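README – gripper spares budget, Girkham room

Planning sheet for the April order. Numbers are for handheld grippers only, arms are on the Montoya sheet.

What's in here
parts.csv – one row per part, price each, lead time
quotes/ – Sesness and Udasov, both pdf
notes.txt – mine, messy

Need: 12 grippers kitted, 40 fingertip pads, 5 spare bodies. Udasov lead time is 13 days, Sesness didnt say. Chased twice.

Pads are the line that keeps growing. Thin stock like paper strips needs the textured face, so no cheap smooth ones please.

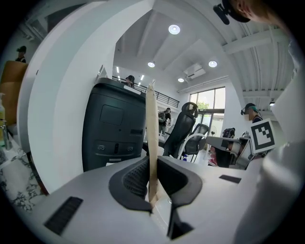 Textured pads holding a tan paper or thin card strip.

Todo – shipping is missing from the Sesness total. Tape and markers go under consumables, seperate tab. Edits to Tahmineh Mazandarani before the order goes in.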